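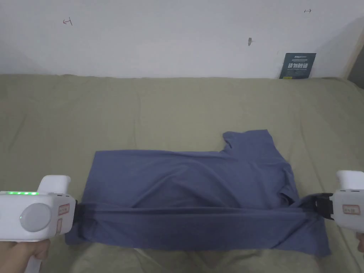 Khoa Quan

3. How people decide a T-shirt is finished

I should say up front that I came to this part of the study expecting holes. Holes, stains, maybe a collar gone wavy. My own rule has always been that a T-shirt is done when I'd be embarrassed to answer the door in it, and I more or less assumed everyone in Plerham worked the same way. They don't, and the rest of this section is me trying to sort out what they do instead.

The diary booklets went to 218 households in December, and each one asked people to write a line whenever a garment left regular wear. I left "left regular wear" vague on purpose. Giang Lại, who ran the pilot with me, wanted a checklist (thrown out, given away, cut up, stored), and we argued about it for most of a train ride. I won that one, and I'm still not sure I should have. The open lines were a pain to code. But they gave us things a checklist would have flattened, like the woman who wrote that a shirt had been "moved to the second drawer" and then, a few pages later, that the second drawer had been "let go."

That second drawer turned out to matter a lot. Most shirts in the diaries went through a kind of demotion before anything final happened to them. A shirt goes from work to weekends, from weekends to sleeping, from sleeping to painting the fence, and only after that to rags. People had their own names for the steps. "House shirt" was the most common. One family called everything below weekend grade "the Mesis pile," after the paint store where the dad used to wear his. I've kept their words wherever I could and used "step" for the general idea, which is dull but at least it's clear.

So what moves a shirt down a step? The answer I got most often was shape. People talked about a shirt going wide, or twisting so that the side seam wandered toward the front, or a hem that wouldn't lie flat anymore. Color came up too, mainly for black shirts. Holes came up far less than I'd bet on, and usually late, once the shirt was already a house shirt and the hole was just a fact about it.

Wrinkles are a different matter, and I want to spend a minute on them. Figure 2 has a blue-gray cotton T-shirt stretched out sideways on a bed, with long diagonal creases across the middle and a slightly bunched hem. If you hand that to one of my diary keepers, I can pretty much guess who calls it fine and who calls it ironing. What I couldn't have guessed is that creases counted as a reason to demote a shirt. In several diaries they did! The thinking seemed to be that a shirt which creases badly every wash is asking for more work than it's worth, and so it slides down to a step where creases don't matter. Thái, the oldest of my interview partners (he asked me to use just the one name), put it this way: "I don't iron for the garden."

I find that really interesting, partly for what it does to the wear figures we usually lean on. If you test fabric in a lab by rubbing it until it breaks, you're measuring a limit that a lot of shirts never get near. The shirt in the drawer is sound. It's been retired for being a bother. The Jandena fabric panel, which I used for comparison in the last section, scores shirts on thinning and on pilling, and neither score told me much about which step a shirt was on in the diaries.

There's a laundry habit mixed up in this as well. Homes that folded straight from the line wrote fewer lines about creasing than homes that let the clean wash sit in a basket overnight — or over a weekend, in my case. I don't want to push this too hard. The people who fold right away might just be people who notice clothes less, or own better ones, or have a bigger table to fold on. I asked about table size in the interviews and got some very funny looks, so that data is thin.

Two things I'd change if I ran this again. I'd start the diaries in spring, when the sleeping shirts come back out and people remember they have them. And I'd ask who in the home makes the call. It was plain from the handwriting that in a lot of homes one person did the demoting for everyone, and I have a few entries where a second hand had added "NO" in the margin. I coded those as disputed and set them aside for Section 4, where Giang takes over and looks at shirts that got moved back up a step. It happens more than I would've thought, and nearly always when somebody's favorite had been put in the rag bag by mistake.

Figure 2. Blue-gray cotton T-shirt on an olive-khaki bedsheet, showing creases across the middle and a loose hem.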